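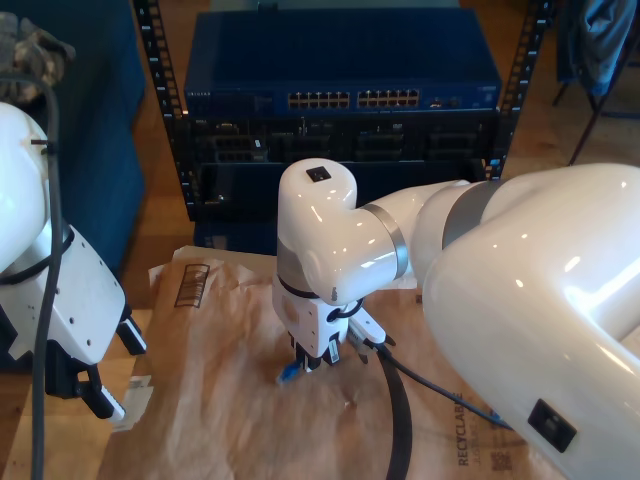 Olcombe BK-24 Benchtop Paper Dispenser and Cutter: Long-Term Review

The BK-24 is a horizontal roll holder with a spring-loaded cutting bar, sold for packing benches, craft tables and any work surface that gets a sacrificial paper cover. It takes kraft paper up to 24 inches wide. I have had one bolted to the end of a workshop bench for 11 months, replacing a length of dowel on two shelf brackets, and it has been used most working days in that time.

Construction

The side plates are folded steel, powder coated dark grey. The coating has chipped at both mounting holes, where I overtightened the bolts, and has otherwise held up. The roll sits on a steel rod carried in nylon bushings, with a pair of cones that slide along the rod and lock with thumbscrews. The cones centre the core well enough, but the thumbscrews are small and the knurling is shallow. With dry hands it is a nuisance. With gluey hands I use pliers.

The cutting bar is serrated along its full width and rides on the outside of the roll under spring tension. The serrations were sharp on arrival and left a slightly furry edge on 60 gsm paper, which is normal for this style of cutter. If you need a clean edge for wrapping presents, buy something with a sliding blade.

Assembly takes a hex key (supplied) and a Phillips screwdriver (not supplied). The printed instructions show the springs fitted on the wrong side of the bar pivot. Fitted as drawn, the bar lifts off the roll instead of pressing on it. Olcombe has a corrected sheet on its site, under the manual for the 36-inch model for some reason.

Feeding and tearing

Feed is smooth with a full roll and gets worse as the roll runs down. Once the paper is close to the core, the outer turns sit low, the bar loses most of its pressure and the sheet tends to tear on a diagonal. There is a second pair of spring holes in the side plates, and moving the springs to those holes fixes the problem. It also makes a full roll too stiff to pull with one hand, so the springs have to be shifted partway through every roll. I stopped bothering and now hold the bar down with my thumb for the last few metres.

Curl is the other matter. All rolled kraft has a set in it, and the inner turns are much worse than the outer ones. The BK-24 does nothing about this. The Borkby under-bench unit, which I used for a month at a previous workplace, runs the paper over a secondary bar that takes most of the curl out before it reaches the bench top. On the Olcombe I lay the sheet curl side down and tape the corners. Low-tack masking tape is fine; packing tape takes the surface off the paper when it comes up and leaves fibres on everything.

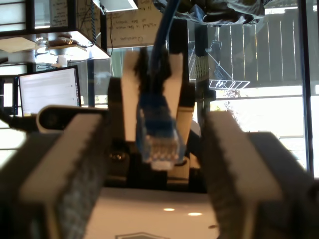 Paper weight makes more difference than the dispenser does. I have run three grades through it. The light stuff (60 gsm) tears cleanly but puckers under a wet brush and lets oil through to the bench in minutes. The middle grade, 80 gsm, is what I would recommend for general cover. Anything above 100 gsm is too much for the bar – it creases along the teeth before it gives, and you end up finishing the cut with a knife.

Noise and stability

There is a rattle from the cones if they are not tight against the core. A wrap of tape around the rod cured it. With the unit bolted down there is no movement at all. The rubber feet supplied for freestanding use are not adequate, and a brisk pull will bring the whole thing towards you. Treat it as a bolt-down unit.

Finish compatibility

I mostly use the covered bench for small furniture parts. Patine wax comes through 80 gsm paper as a faint stain if left overnight, so I double the sheet for that job. Panasiuk shellac sits on top and dries, and the parts lift off with a bit of paper stuck to the drips. Neither result is the dispenser's fault, but buyers with the same sort of work might want to know.

Spares

Replacement cutting bars are available and cost a little under a third of the unit price. Mine is due for one. It still cuts at the ends, where it sees less use, and drags in the middle. Springs are sold in packs of 2. The cones are not listed as a spare, and I would like to see that changed given how soft the threads are.

Verdict

Solid frame, average cutter, poor thumbscrews. It is a good buy for a fixed bench running mid-weight paper. If curl matters to you and you have the clearance beneath the bench top, the Borkby is the better design and worth the extra money. I have swapped my thumbscrews for M6 wing bolts from the hardware store, and those fit without any drilling.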